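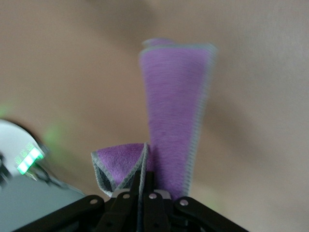 Omprakash Singhal

Microfiber, a thread. I have been cleaning houses and small offices for a living for a long time and people ask me about cloths more than anything else, so I'm putting it all in one place.

1/ Color first. I run four colors. Purple is for glass, mirrors and screens. Blue is for dusting. Yellow is for kitchens. Red is for toilets and the floor behind them. The colors themselves don't matter, you can swap them however you want. What matters is that the red one never goes near a cutting board.

2/ My purple ones have a gray stitched hem. I bought a batch with the hem in the same color as the cloth once and couldn't find the edge when folding. With gray I can see where the corner is. Small thing, but I fold a lot of cloths.

3/ Folding. In half, in half again. That gives you eight faces to wipe with. Use one, flip, use the next. When all eight are dirty the cloth goes in the bag and you take a new one. Do not refold a dirty cloth to hunt for a clean spot.

4/ If you wipe with a balled-up cloth you are using a part the size of your palm and the rest is just along for the ride. I see this in every house I go to.

5/ Dry or damp? Dry for dust. Damp for grease, fingerprints and counters. Damp means wrung out hard. If it leaves drops on the counter it's too wet.

6/ For mirrors I use two. One damp, one dry right behind it. No spray at all unless there's hairspray or toothpaste on the glass. Most streaks are leftover product from the last ten cleanings, so the first time you do it with plain water it may look worse. Do it again the next week.

7/ Washing. Warm water, regular liquid detergent, less than you think. I use a tablespoon for a small load. No fabric softener, ever. It coats the fibers and the cloth starts pushing water around instead of picking it up.

8/ No bleach either, at least not on mine. I ruined a stack that way the first year. They came out stiff and scratchy on one side.

9/ Never wash them with towels or anything cotton. Microfiber grabs lint and does not let go. You will be picking white fuzz off a mirror for the rest of the month. I wash cloths with cloths, and red ones by themselves.

10/ Before they go in the machine I shake each one out over the trash. Hold it by one corner and give it a couple of snaps. Crumbs, hair and grit come off. Grit is what scratches a stovetop, so this is not a step to skip.

11/ Drying. Low heat or on a line. High heat can damage the fibers and once that's happened there is no fixing it. If you do use the dryer, leave the dryer sheet out and clean the lint screen before you start.

12/ I hang mine over a rack in the laundry room, one layer thick. They dry overnight in winter. If you double them up on the rail the middle stays damp and by morning it smells.

13/ About the smell. If a clean cloth stinks the minute it gets wet, soak it in warm water with half a cup of white vinegar for an hour, then wash as usual. If it still stinks after that, it becomes a garage rag.

14/ Brands, because I get asked. For years I bought Andberg. They're good cloths, thick, and they last. I've also used Stidik, which are thinner and which I like better for glass. A thick cloth on a window holds too much water. For dusting, thick is fine.

15/ I tried the Gronow waffle ones as well. Nice for drying dishes. For anything else I kept catching the weave on rough edges, so they stay in the kitchen drawer now.

16/ How many do you need? For a normal apartment, 20 is plenty. That's enough to clean the whole place once and still have some in the drawer while the rest are in the wash. People buy the pack of 100 because it's cheap per piece and then half of them sit in a closet.

17/ I have 188 right now. That's for work. I did a full count in January when I threw out the worn ones and 42 of them went. Some of those I'd been using long past the point where they did anything.

18/ How to tell when one is finished. Run your hand over it. A good cloth drags a little on dry skin, it sort of clings. A dead one slides. The other test is to pour a spoonful of water on the counter and push the cloth across it – if it leaves a trail, it's done.

19/ A loose hem is not a reason to throw one away. Trim the thread with scissors and carry on. Don't pull it. I've pulled it and had half the edge come off in my hand.

20/ Cut the tags off. The tag is stiff and it will mark a soft surface like a piano lid or a TV screen. Most people don't notice until they see the line.

21/ Storage. Mine live in a Jolemis bin on the shelf over the washer, standing up on edge like files, one color per row. Laid flat in a pile you only ever use the top three and the ones at the bottom never move. Clean ones go in at the back of the row, take from the front.

22/ For carrying to a job I have one bag for clean and one for dirty. The dirty bag is mesh so things don't sit wet in there all afternoon. It goes straight in the wash when I get home, bag and all.

23/ What I don't use microfiber for: unsealed wood, anything with fresh paint, and marble that someone is nervous about. Old cotton T-shirt for all of those. Also not on a hot stove. The fibers are plastic and they melt.

24/ Screens. Power off, cloth dry, light pressure, straight lines from top to bottom. If there's a stubborn mark, breathe on it or put one drop of water on the cloth, never on the screen. Use a cloth that has only ever been used on glass. This is why the purple ones are purple.

25/ Somebody asked if you can wash them by hand. Yes. Sink, warm water, a little dish soap, squeeze and squeeze again, rinse until the water is clear. Takes longer than you'd expect to get the soap out. If it still feels slippery, keep rinsing.

26/ Somebody else asked about ironing them. No.

Added 6/2/26: a few replies about stainless steel. Damp cloth first with a drop of dish soap, then a clean damp one, then dry. Go with the grain all three times. On fridge doors start at the handle, which is where the grease is, and change to a fresh face of the cloth before you do the rest of the door.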